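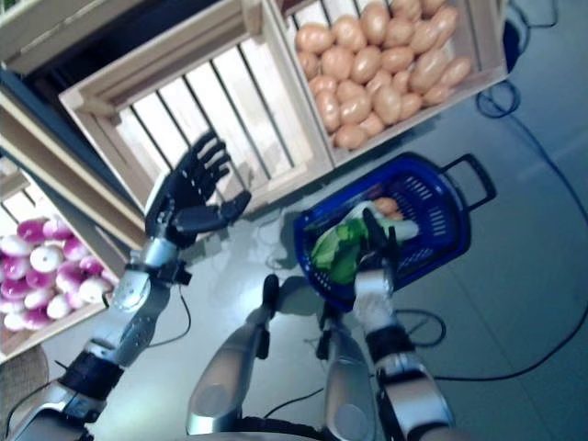
Nutville veg box scheme opens its books to new households this March

For immediate release, 10 February 2011

Hello from a rather cold packing room in Nutville. I'm Jiahui Jiang, I run the Grimness Growers veg box scheme with my business partner Eino Turunen, and I've been told a press release ought to be written as though somebody else wrote it. I had a go at that and it came out sounding like a bank, so you're getting me instead.

The news first. From the start of March we're taking on 72 new households in Nutville and the villages along the Prestatska road. Our waiting list has been shut since the summer before last, and people have been very patient with us (and in one or two cases not patient at all, you know who you are!). If you've been on the list you'll get a letter before anyone else gets a look in. Whatever is left after that goes to whoever rings up.

How did we find the room? We've taken over two more fields at Grimness, on the slope behind the old dairy. Eino has had his eye on them for years. The soil is heavier than he'd like and the bottom corner sits wet until April, so that bit is going down to rhubarb and currant bushes, and the rest will be potatoes, leeks, chard and far too much kale. I've asked for more beetroot. Eino says we have plenty of beetroot. We'll see.

What's in a box

It changes every week, and I won't promise you a tomato in March. The spring boxes will be mostly roots and greens: carrots, parsnips while they last, leeks, purple sprouting, spuds and whatever salad we can coax out of the tunnel. Everything is grown by us or by our neighbours at Peng Farm, who do the onions and the apples much better than we ever managed to.

There are two sizes. The small one suits a couple or a keen cook living alone, and the large one feeds a family with a bit left over for soup. You can swap up to 2 things a week if you let us know by Tuesday teatime. Lots of people swap the swede. I've stopped taking it personally.

A small box is £13 including delivery, and that's the same price our existing customers pay. If you can collect from the packing room yourself we'll knock a pound off. You can stop for holidays whenever you like, just give us a week's warning so that we don't pick your cabbage for nothing.

Come and have a nosey

We're having an open morning on the first Saturday in March, from ten until the soup's gone. Wear wellies if you want to walk up to the new fields with Eino, he'll talk to you about drainage for as long as you can stand. I'll be indoors with the order forms and a big pan of leek and potato. Children welcome, dogs on leads please, and parking is in the yard or on the verge opposite the chapel.

Eino would like a quote in here too, and after some thought he's come up with this: "I'm very glad about the fields. We could do with a dry spring."

How to join

Ring Nutville 756 between nine and four, or drop a note through the packing room door with your name, address and which size you'd like. We deliver on Thursdays to Nutville and on Fridays to Prestatska and the farms beyond it. If you live up a track, tell us about the track.

Editors: I'm happy to chat on the phone or show anyone round, though mornings are better. Please don't come on a Wednesday, we're picking.

Jiahui Jiang
Grimness Growers, Nutville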